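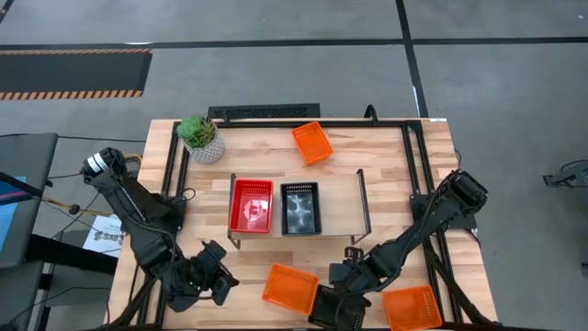
Tridness Cell Rules Kit, reviewed by Femke Dierckx
1 October 2018

The Tridness kit is a binder, a pack of floor tape, a set of laminated cards and a log book. It is meant for small shops and labs that run tabletop robot arms and have never written down their rules. We paid 352 dollars for it in April and have used it with two-arm benches ever since.

The binder is the best part. It has 80 pages, and most of them are forms you can fill in with a pen. The section on shared reach is clear. If two arms can get to the same spot, you write down which one goes first and where the other one waits. Our bench has an arm at each front corner and baskets spread between them, so we needed that page more than any other. Nnamdi Ugwu filled it in with me in one afternoon.

I also like the rule on loose items. Anything on the table that isn't part of the task goes on a list, with a name next to it, or it comes off. The same page asks you to check cables along the arm links before each shift. It takes a minute and we do it.

The floor tape is fair. It sticks well to smooth concrete but the corners lift if you roll carts over them. The tape from Petkov holds better and comes in more widths.

The cards are too wordy. A stop card should have one line on it, and these have 10. We made our own.

Be aware that the kit doesn't replace a risk assessment. The binder says so on page 4, in small print, and I would have put it on the cover. You still have to measure your own reach and speeds, and you still need someone who knows the standard that applies to you.

Cokivov sells a cheaper binder without the tape and cards. If you already have marked floors, look at that one first.

Binder: very good. Log book: good. Tape: fair. Cards: poor. I would buy the refill pages again.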